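Sheet vinyl or tiles over an uneven concrete slab?

Zoselard
Posted May 31, 2019

Ground floor room, concrete slab, house built before damp-proof membranes were standard here. I lifted the old carpet and found the slab dips by 6 mm under a straight edge towards the outside wall. Surface is sound, no loose patches. I want a marbled finish in grey. The choice is between sheet vinyl and porcelain tiles. Budget is 2000 for the whole room including levelling. Walls are already papered and I would like to keep the paper.

Which would you fit, and in what order would you do the work?

Ernden
Replied to Zoselard

Test for moisture before you choose anything. Tape a hygrometer box to the slab and leave it until the reading stops moving. If the result is above the limit on the adhesive data sheet you need a surface membrane under the levelling compound, whatever goes on top.

After that, sheet vinyl. It needs a flat base but adds very little height, so the door will probably clear without planing.

Aguiar
Replied to Ernden

Agree on the test, disagree on the vinyl. Sheet vinyl shows every trowel mark in the compound once the light comes in low from a window. Tile adhesive will take up small errors that vinyl will not. I would put porcelain down on a slab every time. The extra height is adhesive plus tile, so measure at the door first.

Also, cheap marbled sheet has a short pattern repeat. You see the same swirl again and again across a room.

Ernden
Replied to Aguiar

Trowel marks are a preparation fault. Rub the compound down with a carborundum block, vacuum, prime, and they are gone. As for the repeat, buy a wider roll and lay it in one piece.

Porcelain on an old slab has its own problem. If there is a crack in the concrete that is still moving, it will come through the tile. Zoselard has not said whether there are any.

Zoselard

One hairline crack, running out from the corner by the chimney breast. No difference in height across it. I have ordered a hygrometer box.

Grustell
Replied to Zoselard

Hairline with no lip is usually shrinkage. With tiles I would still use a decoupling mat over it. With vinyl, fill it and carry on.

On the pattern, look for one with several colours in it. Mine is grey with off-white and beige streaks and some dark specks, and dust is much harder to see on it than on the plain grey in the hall. I kept floral paper on the walls as well.

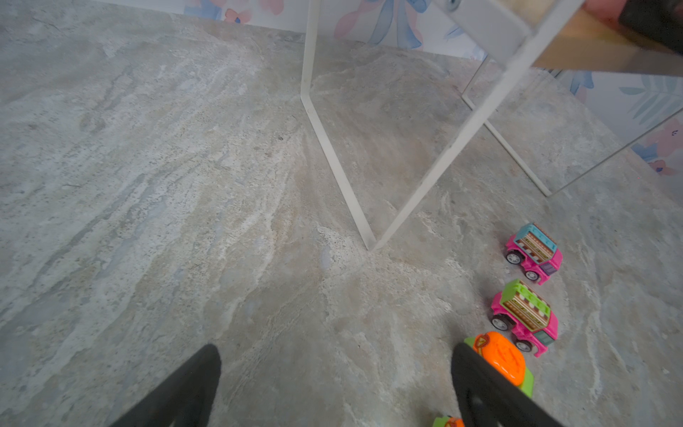 The order I would follow is skirting off, moisture test, membrane if needed, primer, levelling compound, floor, skirting back on. Run masking film along the bottom of the wallpaper before you mix any compound, as it splashes further than you expect. Score along the top of the skirting with a sharp blade before you lever it away, or it will take a strip of paper with it.

Aguiar
Replied to Grustell

Good point on scoring. I would leave the skirting off until the compound has fully dried. MDF skirting swells at the bottom edge if it sits against a damp screed.

Ernden

Drying time depends on depth. Read the bag. At 6 mm most compounds can be walked on after 4 hours, but that does not mean they are ready to cover.

Zoselard

Thanks. Leaning towards vinyl because of the door. Will post the moisture reading when I have it.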